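餐饮服务管理 第6讲 托盘、摆台与传递
(课堂笔记整理版,上课记得急,有错自己改)
授课:Orathai Nuchit
2023年4月17日

先说考核。平时分看实操,期末笔试。上次缺课的找Marisol Thibodeaux补签,她那里有表,过了这周不补。

一、为什么单独讲托盘

很多人觉得端盘子不用学。老师原话:端得稳的人多,放得对的人少。客人投诉里“上菜碰到我了”“汤洒了”这类,大半出在放下的那一下,走路的时候反而出事少。

托盘在服务里三个用处:
运送(厨房到备餐台,备餐台到桌边)
展示(酒、甜点、账单)
隔离(手不直接碰餐具口沿,卫生要求)

账单夹也算托盘类,教材没写,考试会考。

二、分类

按形状:圆、长方、椭圆。圆托桌边用,长方托走传菜线,椭圆多见于宴会。
按表面:光面、防滑面。光面好看,好擦,杯子会滑。防滑面要定期刷,纹路里藏油。
按边:平边、立边。立边挡得住少量洒出的液体,但取杯时手指容易磕到边沿,要先抬再移。

颜色问题。深色盘面压得住水渍,浅色显干净但一有指印就完了。有的店用边框颜色分区,例如红边走热菜,别的颜色走饮料。案例店Kerr就是这样,新员工培训第一天先背颜色。注意这是店内规定,不是行业标准,别写到卷子上当标准答。

三、重心

重的、高的靠身体一侧,轻的、矮的放外侧。先用的放外面,后用的放里面。两条冲突的时候听第一条。

单手托:五指张开,掌心微凹,不贴盘底。肘部约成直角,离腰一拳。
双手端:拇指在边沿外侧,不能扣进盘里。扣进去的直接扣分,没有商量。

取走东西后重心会变,每拿掉一件手就要跟着挪一点。初学的人常常拿掉最后一个高杯时整个盘翘起来。练的时候用装水的瓶子,别用空瓶,空瓶练不出来。

四、桌边摆放的顺序

1. 到位。站在客人右后侧,脚先停,盘再进。边走边放是大忌。
2. 提示。轻声一句“打扰一下”,等对方身体让开。没让开就再等,不要从肩膀上方过。
3. 清位。桌上如果有调料盒、手机、菜单,先请客人移,或征得同意后自己移。盒子类小件统一往桌子中后方靠,留出前面的位置。
4. 落盘。近身一侧的边先着桌,再放平,手最后离开。汤碗把手朝右。
5. 两人配合。大盘、长托由两人从两侧同时接近,低的一方先到位,另一方跟。眼睛看盘,不看对方的脸。
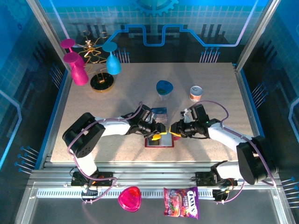

6. 退出。托盘收到身侧,盘面朝内,后退一步再转身。

补充第5条:两人配合谁喊口令要事先说好。Kerr规定是右侧的人喊。喊“放”,不喊“好”,因为“好”字平时说太多了,听的人反应不过来。口令只有一个字也要练,课上分组练15分钟,很多组第一遍就抢拍。

两人端同一个盘,高度以矮的人为准。走的时候一前一后,前面的人不倒着走,侧身。

五、备餐台的整理

备餐台是个容易被忽略的地方,传菜和服务员都用,谁都不收。

分三区:待出、回收、备用。中间不要混放。带盖的小盒(牙签、糖包、茶包)一律放备用区后排,标签朝外。前排留空,给临时落盘用。

台面材质:浅色带斑点的台面耐脏,但是碎屑也看不清,擦完要用手背再过一遍。纯白台面一眼看得见,但客人也一眼看得见。选哪个没有标准答案,老师说看灯光。

抹布分色。生熟分开这个不用讲了吧。托盘专用抹布不能擦台面,擦了就换,别省。

清洗:温水加中性洗剂,先边后面,最后擦底。盘底最脏,因为一直接触台面和手掌,可是最多人漏。晾的时候竖放,别叠,叠着晾中间那几只永远是潮的,会有味。

六、损耗登记

破损、变形、掉漆都要登。课本上的例题:

某店备托盘602只,年度采购预算3,000元,问是否应改用防滑面。

解题思路:别急着算。题里没给单价、没给更换周期,要先列出缺的条件。去年好多人直接拿3,000除以602,得出一个数就交了,这题当场没分。正确做法是写明假设,再算,再给结论。假设写得合理,结论两边都给分。

登记表字段:编号、区域、损坏类型、发现人、处理。处理栏只许填“修”“换”“停用”,不许填“再看看”。

停用的要当天拿出备餐台,放着就一定有人拿去用。

七、案例讨论(分组)

案例A:Ikov饭店。午市客人多,传菜员把待出区堆满,服务员只好把回收的脏盘放到备用区。问:流程哪一步先断的?提示,先断的不在服务员这边。

案例B:Bristutik咖啡馆。全部使用光面圆托,拿铁杯滑落投诉多,店长要求员工“小心一点”。问:这个要求为什么没用?请提出2项可检查的措施。“加强培训”不算一项。

案例C:Wavport宴会厅。主桌上大盘时左右两人没有同时落,汤汁溢到桌布。现场两人都说自己听到了口令。问:口令设计有什么毛病?结合第四节第5条回答。

每组选一个,写一页,下周交。案例C选的人最多,老师说判得也最严。

八、常见错误(课上点名的)

手指进碗沿
托盘夹在腋下走路
放下之后才说“小心烫”,这句要在落盘之前说
把空托盘暂搁在客人椅子或空坐位上
收盘时在客人面前叠盘子、刮剩菜
放账单时托盘正对着小孩那一边
两只托盘叠着端,下面那只是脏的

还有一条我没记全,大意是给左手用餐的客人怎么调整杯子位置。杯子换到左前方,但是上菜方向不变?下次问一下。

九、实操考核要求

带自己的抹布和平底鞋。每人最多可以试两次,取高的一次。时间不计分,洒了计分,盘响也计分。
考核内容:单手托走一圈,桌边落盘,双人落盘,备餐台归位。
双人那一项搭档抽签,不能换。抽完当场给一小段时间商量谁喊口令。

笔试范围:第3讲到第6讲。第5讲的酒水温度表要背,第6讲重点是第四节和第六节那道例题的思路。

下一讲:折台布。教材提前看,图都画反了,老师会发更正页。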